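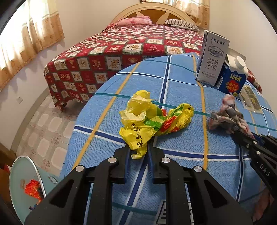
Faut-il vider entièrement le lit avant de commencer le tri ?
Tout objet posé sur la couverture est retiré avant la remise en place de la literie, mais le tri lui-même se fait sur le lit. Les sacs, les emballages et les textiles sont traités dans cet ordre.

4.2 Dégagement du lit

La présente section s'applique aux chambres des résidences Bostcombe équipées d'un lit à tête fixe. Elle suppose que la fiche de passage Gindex a été ouverte et que le chariot Tomar se trouve à la porte, freins serrés.

Matériel nécessaire : un bac de tri Rullus, un sac à linge, un chiffon sec.

1. Placer le bac Rullus au pied du lit, côté passage. Ne pas le poser sur la couverture.
2. Prendre les sacs en plastique un par un. Vérifier que chaque sac est vide avant de l'aplatir, puis le plier en 3 dans le sens de la longueur.
3. Relever les briques et les cartons de boisson. Une brique ouverte se transporte debout, à une main, l'autre main restant sous le fond.
4. Rassembler les emballages plats et les ranger à la verticale dans le compartiment avant du bac.
5. Traiter les textiles en dernier (voir 4.3).

ATTENTION — Ne pas secouer la couverture tant qu'il reste une brique ou un flacon sur le lit. En cas d'écoulement, passer directement à la section 5.

Remarque : les emballages dont le contenu n'a pas été entamé ne sont pas jetés. Ils sont déposés sur la table de chevet et notés sur la fiche Gindex, code 49.

4.3 Textiles isolés

Sont considérés comme textiles isolés les foulards, carrés de tissu, torchons et serviettes trouvés en dehors de la literie.

1. Saisir le tissu par le milieu et le soulever à la verticale. Ne pas tirer sur un coin effiloché.
2. Laisser retomber les pans, puis repérer deux angles voisins.
3. Étaler la pièce sur une partie libre de la couverture et lisser du centre vers les bords.
4. Plier en deux, puis encore en deux. Les pièces de plus de 50 cm de côté reçoivent un pli supplémentaire.
5. Déposer la pièce pliée au pied du lit, ou dans le sac à linge si elle est tachée.
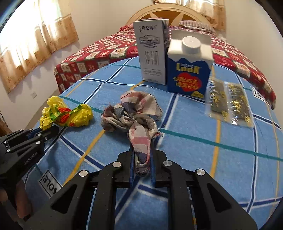
Fig. 4-2 — Tissu à carreaux soulevé au-dessus de la couverture bleue.

Remarque : les fils libres en bordure d'un tissage fin ne se coupent pas et ne s'arrachent pas. Les rabattre vers l'intérieur au moment du pliage.

4.4 Remise en place de la literie

1. Retendre d'abord le couvre-lit, en partant de la tête. La retombée doit être égale des deux côtés.
2. Poser la couverture sur la partie basse, rayures alignées sur le bord du matelas.
3. Replacer l'oreiller contre la tête de lit.

ATTENTION — Les panneaux de tête en bois s'essuient au chiffon sec uniquement.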